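An Afternoon at the Prornard Security Open Day

I had been meaning to visit the Prornard offices ever since a reader wrote to me last December about a fake parcel text that had cleaned out her checking account. So when the company announced an open day for the public, I put my name down, packed a sandwich (always pack a sandwich), and took the early train to Milska.

There was a small line at the front desk, and everyone got a paper badge and a cup of very good coffee. I counted myself lucky to land in the group led by Nyokabi Kirui, who runs the fraud desk and has the kind of patience I wish my bank had. She started us off with the phishing mailbox, where customers forward anything that smells wrong to them. The morning's haul stood at 274 messages, and she scrolled through a good many of them with us, stopping whenever somebody had a question. People had a lot of questions!
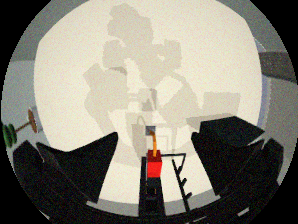
What surprised me was how plain most of the messages were. I had expected terrible spelling and princes with gold to give away, and there was a little of that, but the ones that do the damage are short and polite and look like a note from the billing department. One asked the reader to confirm a refund of $696. Nyokabi told us that an odd amount like that gets more clicks than a round one, and I felt my ears go warm, as I'm fairly sure I would have clicked on it myself.

After lunch we moved on to a talk by Imre Deák, who came over from the Norden branch for the day. His subject was passwords, and I'll admit I groaned a bit, but he was very funny about it and let us try out a practice login page that his team had copied from a made-up store called Fröhlich. Out of the 12 of us in the room, five typed in the password before noticing that the web address had an extra letter in it. I was one of the five. My neighbor, a retired school bus driver, spotted it right away and was rather pleased with himself, as he had every right to be.

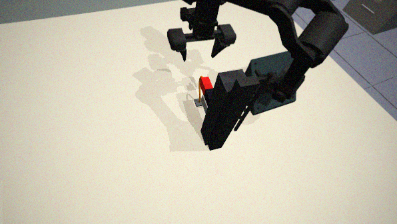

Imre's advice was to get a password manager and let it fill in the login for you. If it won't fill in the box, stop and look at the address again. He also likes a family code word for those awful phone calls where a voice claims to be your grandson in trouble, and I have since set one up with my sister, after a long argument over whose old dog we should name it after.

A few practical notes if you'd like to go. The tour is free but you do have to sign up ahead, the elevator is slow, and the parking lot fills early, so the train is the better bet. Bring the strange texts you've been saving on your phone, too. Nyokabi stayed a good half hour past closing to look at ours, and I came home with two numbers blocked and a leaflet for my mother.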